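Print this page | E-mail this to a friend

Four walls and 600 index cards

I'd been meaning to talk to the woman who runs the front office at Juletti for ages, mostly because everyone who has ever rented a desk there tells me she's the reason they got anything done. She said yes on one condition, that I leave her name out. So I went over with two coffees, and she let me sit in the good chair.

What I wanted to hear about was color. She picks the paint for shared work spaces, and has for years, first at a place called Hillelari and then here. It started by accident (doesn't it always?). The owner at Hillelari wanted the whole building done in bright orange to "wake people up."

"I lasted a month with it," she told me. "I'd get home and my jaw would hurt. I thought it was my teeth! I went to the dentist and everything."

So she started keeping notes. Every time somebody complained about a room or said something nice about one, she wrote it on an index card with the room, the color and the time of day. She has 600 of them now, in a bread bin under her desk – I asked to see it and she made me wash my hands first.
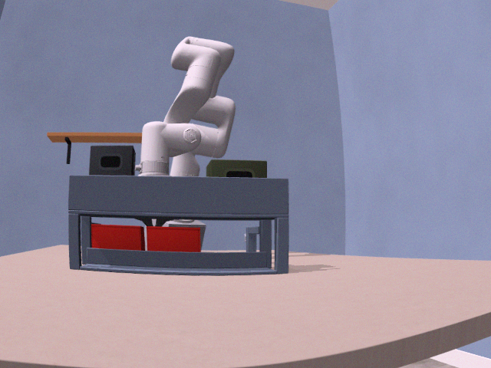

The cards are wonderful. One just says "green, 4 p.m., felt like soup." Another has a long story on both sides from a tenant who swore the hallway made her sleepy, and who turned out to be getting up at four to bake. My host doesn't claim any of it is science. She calls it gossip with a filing system.

"People will tell you they don't notice walls," she said. "Then you paint one over a holiday and they come in and stand there like you've moved their house."

I asked what she'd do if she had to start over with an empty building and a small budget. She didn't even stop to think. Buy less paint and more test pots, put up patches as big as a door, and leave them for two weeks. Look at them in the morning, then again when the lights have been on for hours. She's very firm about the lights. At Juletti they once chose a lovely soft yellow at lunchtime, and by five in November it looked like old piano keys. The repaint came to 893 dollars, and she still has the receipt pinned up where the owner can see it.

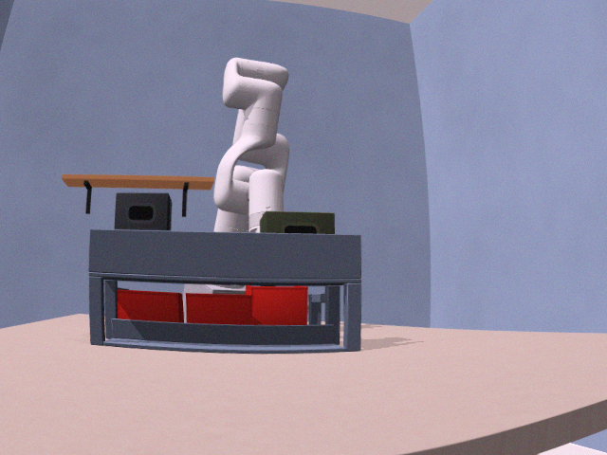 We got onto blue next, which I had always thought of as the safe choice. She laughed at me. Blue is the one she gets the most cards about, for and against, and a lot of it comes down to what you put in the room with it. A dark blue-gray workbench on a pale pinky-beige surface, say, is the kind of pairing she could talk about all afternoon, because the warm shade underneath keeps the cool one from going gloomy. Put the same bench on gray and she says you'd want a sweater. I wrote that down and then went home and looked at my own kitchen with some suspicion.

Her biggest fight was over the meeting room. The tenants wanted white. She wanted anything else, having sat through two years of meetings in a white room at Hillelari where everyone squinted. They settled on a chalky color called Mumgate from a little paint maker, Lazaridis, that mixes it to order and takes forever to answer the phone.

"It's sort of mushroom, sort of lilac, and it looks terrible on the card," she said. "I nearly sent it back. Now they all want to know what it is for their bedrooms."
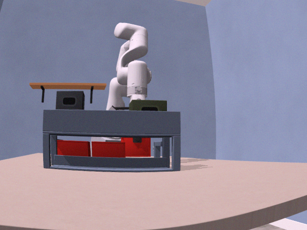

I did ask if she ever gets it wrong, and she pointed at the bathroom door. I went and looked. It's a very strong turquoise in there. She says she was in a good mood that day and she's waiting for the tin to run out before she changes it, which I completely understand, having once done an entire porch in leftover fence stain.

Before I left she gave me a blank card and a pencil and told me to write down how the front office made me feel. I put "calm, hungry." She read it, nodded, wrote 11:40 in the corner and dropped it in the bread bin.

Comments (3)

porchlight: We had an orange office too! Headaches all round until they painted over it. Please ask her about carpets next.

bench_and_brush: Door-size patches is great advice. I did mine the size of a playing card and regretted it for years.

Marigold22: What does "felt like soup" mean, and is it good or bad?

Contact us | Copyright, all rights reserved | Back to top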